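Graneo grasping study: pictures from the home sessions

The claim behind Graneo is that people using hand-held grippers in ordinary rooms can teach a robot arm to handle cups it has never met. The write-up gives 663 recorded grasps, and the number gets repeated a lot. We have been trying to repeat the result at Lostby, and so far we are less impressed than the abstract told us to be.

Part of the trouble is what counts as a new place. Almost 190 of the grasps come from the same 2 rooms, filmed over and over with small changes. A policy trained on those has learned plenty about those rooms. Whether it has learned much about cups is another matter. 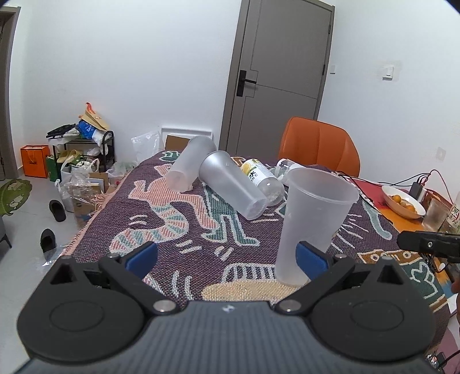

The paper also scores a grasp as good once the fingers close, with no check on what comes after. When we added a lift and a put-down to the test, using the Alarcón arm, 7 of the trials marked as wins had to be marked again as losses. Soft surfaces were the worst, and they barely appear in the published table.

Flostulcombe has promised us the raw logs. We asked in April and will post our own scores next to theirs when the files arrive.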